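Jivstead Bloggers' Circle
Minutes of the December meeting

Present: 31 members, which is our best turnout since we moved to the library's upstairs room. Two sent apologies. Tea was at 6:30 and we got going at 6:50.

Minutes of the last meeting
Agreed with one fix: the plugin shown last time is free for one site only, and the paid plan starts at two.

Old posts
The main topic of the evening, and what a good one! Three members had gone back through their archives since November and shared what they found. One food blog had 617 published posts, and more than half had no internal links at all. Its author spent her evenings adding two or three links per post, starting with the recipes people still land on, and she was delighted with how much she had forgotten she'd written (there is a whole run of soup posts she now wants to redo with better measurements).

A few things people found useful:
Update the post at its old address. Don't change the URL unless you really have to, and set up a redirect if you do.
Put a short "updated" line at the top so returning readers can spot it.
Check every outside link. The travel bloggers had the worst of this, with hotel and ferry pages vanishing all over the place.
Merge thin posts on the same subject into one good long one.

There was a lively talk on whether to delete old giveaways. Most were in favor. A couple of people like keeping them for the comments, and we left it there.

Comments, on or off
Opinions split right down the room. The knitting and garden blogs still get lovely long threads and wouldn't give them up for anything. Others have moved the chat to their newsletters. Everyone agreed that holding first-time comments for approval saves a lot of spam clearing. It was suggested that ending a post on a real question, one you'd like answered, brings in far more replies than "let me know what you think!"

Newsletter platforms
We heard a report on moving a list of 1,123 subscribers from Ferraro to Fluline. The export took minutes, but the tags came across as plain text and had to be set up again by hand. Tip for anyone planning the same: clean out the bounced addresses before you export, and send a hello message from the new service in the first week so people recognize it. The member is very happy with the new editor, especially the phone preview.
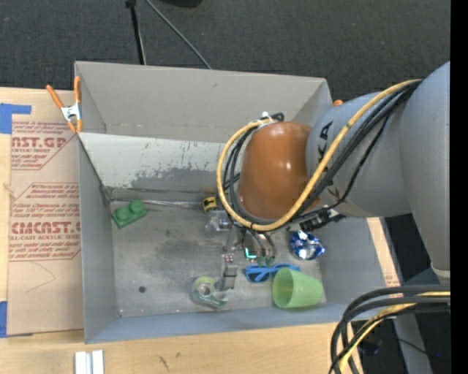 Spring blog swap
The Bridenia group has said yes to another swap, hooray! Each of us will write one guest post for a blog over there and host one in return. Posts should be 500 words or more, with a short bio and one link home. Pairings will be drawn at the next meeting, so please add your blog and main topics to the sign-up sheet before then.

Money
$50 was paid for the room. Nothing else went out.

Any other business
A request for a beginners' half hour on categories and tags was warmly welcomed, and it will open the next meeting. Could whoever borrowed the long extension cord please bring it back?

Actions
All: pick five old posts and refresh them before we next meet.
Secretary: send round the swap sheet and the link-checking notes.

Meeting closed at 8:40.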